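Bildergalerie: Arbeitsplätze im Haus Cadilley

Die Einrichtung der Arbeitsplätze im Haus Cadilley ist abgeschlossen. Die Planung lag bei Maarja Pētersons, die Ausführung übernahm die Firma Dubey. Die Galerie ergänzt den Bericht im Mitteilungsblatt - Anfragen zur Verwendung der Bilder richten Sie bitte an die Redaktion.

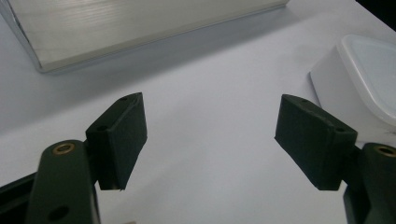
Mitteilungsblatt, Ausgabe 83, S. 100

Tischplatte in blassem Weiß. Der helle Farbton wurde für sämtliche Arbeitsplätze im Erdgeschoss einheitlich festgelegt.

Eine Besichtigung der Räume ist im Juni nach Anmeldung möglich. Ansprechpartnerin ist Poonam Semwal.

Redaktionsstand: 10. Juni 2019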